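# Flatine two-arm bench kit for putting tools back on a pegboard: worth the money?

**Maureen Lambert**

I manage a small repair shop and we are looking at the Flatine tabletop package. It is two arms, a table, the pegboard station and 18 hours of remote setup from Hjaltested. The quote also lists a "demonstration pack" of 300 recorded runs of hand tools going from bench to board. Our use would be the same thing: mixed hand tools left on a bench at the end of a shift, put back on hooks.

Three points the sales sheet does not settle:

- Does the gripper handle round or hollow items as well as flat ones?
- How much does the tool layout have to stay the same from run to run?
- Is the setup service needed, or can a competent electrician do it?

Budget is fixed in July, so I would like to hear from people who have run one.

**Kieran Bainbridge**

We have had a comparable bench since last year, Trossen arms, with the board and the software side bought through Flatine. I will take your points in order.

Round items: yes, within limits. The two-finger gripper takes a roll of tape without changing fingers. Set the grip force low for tape and save it as a separate profile, or the roll goes oval and will not sit on its hook.

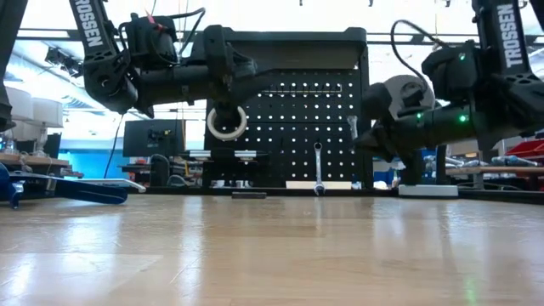
*Tape roll held in the left gripper, wrenches on the board.*

Wrenches are easier to grip and harder to hang. The ring end has to meet the hook nearly square. With the default approach angle we got 31 misses in our first long session, nearly all of them on the smaller wrench. Changing the angle in the station file fixed most of that. The manual covers it under "offsets," which is a bad name for it.

Layout: the tools do not need to be in marked positions, but the software does better when they are spread out. Overlapping items are still a problem. Long items are the other one. If one tool reaches across half the table, an arm will plan around it and run out of room at the elbow.

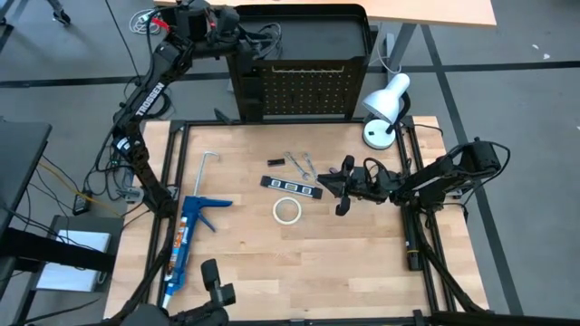

Our rule is to clear the long pieces first and leave the small flat ones for last. You can set this in the task order screen. It adds time per cycle, and you should ask Flatine for cycle times with a mixed set, as the figure they quote is for wrenches only.

Two smaller items. Route the cables with slack at the shoulder and wrist before you do any calibration, and recalibrate if you re-route them. Also fix the pegboard base to the table. Ours moved a few millimeters over a week and the hook positions went off with it.

On the setup hours, I would buy them but ask to split them. We used most of ours in the first two days and had none left when we changed the board.

**Mervyn Marsden**

Too expensive. Get a shadow board and tell people to put things back.

**Evie Mellor**

Adding to Kieran's reply on the third point. An electrician can do the power and the mounting. Calibration is a different job and took me four attempts. The Drudico calibration plate is $2,119 on its own and is included in the setup service, so check whether your quote charges for it twice. Mine did.

Read the terms on the demonstration pack as well. The 300 runs I received were recorded on a different hook spacing from the board that shipped. They were usable for picking up and close to useless for hanging. Flatine replaced them when I asked, but it took several emails. Ask for the spacing in writing and compare it with the board before you sign off on delivery.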